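Tuvstead 社区阅览室 例会记录
2020年5月17日 线上 记录匆忙，有错请直接改

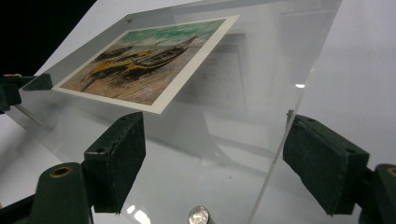 Damilola Haruna：先讲钱吧，别的往后放，上次就是拖到最后没讲成。

于是议程第二项提前。

一、经费
账上余 3,369。Corkard 的书架尾款还没付，对方催了两次。Haruna 认为层板厚度和报价单对不上，先压着，等他们书面答复。Kelechi Yusuf 不同意，说货都收了，签收单上也没写异议，现在压款不占理。争了一阵。最后：先付一半，另一半等答复，期限到月底。
暖气维修那笔挂在哪个科目，没人说得清，查去年11月的记录再定。
复印收入很少，闭馆期间基本没有，不单列。

二、重新开放
还是等通知。不过要先把做法定下来，免得到时候手忙脚乱。
- 只办借还，不开座位。儿童角不开。
- 还回来的书先放里间，隔几天再上架。几天？Yusuf 说三天，Haruna 说别的馆有放更久的。暂写三天，再问。
- 一次最多进 5 人，门口排队。排队的地方下雨怎么办，没结论。
- 开放时间先只做下午。上午人手不够，两位老值班员年纪大，不好请他们来。
- 电话预约试两周，不行再改。预约本放前台，不要再用散纸，上回丢了好几张。
有人问报纸要不要恢复订。意见是先不订，看报的人一坐就是半天，等座位开了再说。

三、藏书清点
闭馆正好清点。地方史部分做完了，共 1,108 册，比目录少 8 册。少的里面有两册是 Mac Suibhne 那套县志的下卷，绝版，补不到。Haruna 怀疑是前年搬架时混进了小说区，清到小说再留意。
外借未还的名单 Yusuf 手里有一份旧的，会后发给大家。逾期罚款这段时间一律免，已经同意，不用再议。
封面脱胶的书不少，单独堆一堆，胶水要买。上次那种太稀，书脊粘了又开，换一种。
另：清点时请用铅笔，不要在书上贴便利贴，揭下来带纸。

四、目录系统
Rerkance 的试用快到期了。用过的人说搜索还行，录入慢，作者名一长就截掉后半截。续不续？多数倾向续一年，因为再换一次数据又要重倒。价格没拿到，Yusuf 去问，顺便问能不能按小馆的标准算。
旧卡片目录先别扔。有读者就认卡片，再说停电的时候也用得上。卡片柜最下面两个抽屉卡住了，谁有空来看看。

五、读书会
线上搞过一次，声音断断续续，后半场几乎听不清。下次换成大家先写几行发群里，再挑着聊。书目未定，提了两本，都嫌厚。Haruna 想选短篇集，每人认领一篇。基本同意，书目她来列。

六、其他
- 后门钥匙现在有几把在外面，要登记。
- 窗台漏水，拿盆接着的，房东说会来，没说那天来。
- 信箱里有三封寄给前任馆长的信，转寄。
- 捐书暂停收，已经在门口的几箱先搬进去，别淋了。

待办
Yusuf：Rerkance 报价；旧名单；Corkard 付一半
Haruna：给 Corkard 写信；读书会书目；问隔离天数
记录人：查11月暖气那笔，买胶水

下次会议时间群里定。散会。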